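Tredberg Opens Textile Folding and Laundry Hall in Mimcombe

MIMCOMBE, Sep 2, 2020 – Tredberg, a home-textile care company, today announced the opening of its new folding and laundry hall in Mimcombe. The hall brings washing, folding and office work onto one floor. Until now the three were split between two rented units on opposite sides of town.

The new site has 2635 square feet of floor space and a staff of 28. Work on the building began in April. It was fitted out by Gronow, a local contractor that also handled the plumbing and the new drains for the washing area.

Tredberg washes and folds plain household cloths, table covers and throws for guesthouses, small restaurants and private customers. Orders are checked in, washed, folded to the size the customer has asked for and packed in paper sleeves for pickup or delivery.

"Folding takes up most of our day, so we planned the floor with that in mind," said Dewanti Sinaga, managing director of Tredberg. "At the old place, clean cloths went down a flight of stairs before anyone could lay them out. Now they stay on one level from start to finish."

The folding stations use low, wide surfaces, so that a large cloth can be opened out fully and smoothed before the first fold. Staff asked for the lower height after trying several tables at the previous site. Front-loading washing machines are kept on the same floor, and an office area behind a light wooden partition is used for orders and customer calls. A lounge with a sofa opens off the main hall.

"I like being able to spread a full-size cover without half of it hanging to the floor," said Kamlesh Pandey, who leads the folding team. "You see the creases and any marks right away, and if it needs to go back in the wash, it goes back."

The company is also adding a service for worn or stained table covers. Customers can send in up to eight pieces per order, and Tredberg will report on which ones can be saved before any charge is made. Pao-chu Fu, who joined the company as care supervisor, will run the service.

Standard orders will be ready in 3 working days. Existing customers do not need to do anything; prices and account numbers stay the same, and the Avedau pickup point will keep its current hours.

About Tredberg
Tredberg provides washing, folding and care of household textiles for homes and small businesses in Mimcombe, Avedau and nearby towns.

Media contact
Intan Yeoh, Communications, Tredberg

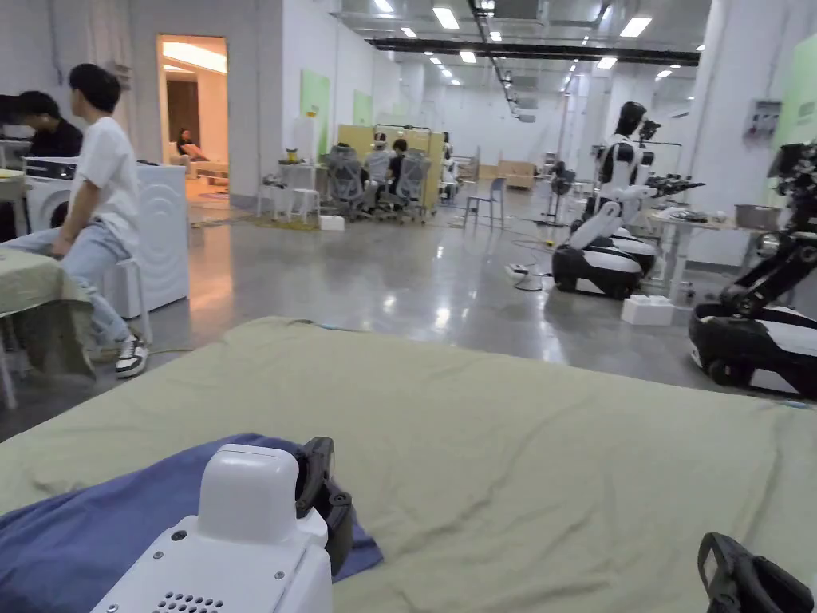
A sage-green cloth spread out beside a folded navy-blue one at Tredberg's new hall in Mimcombe.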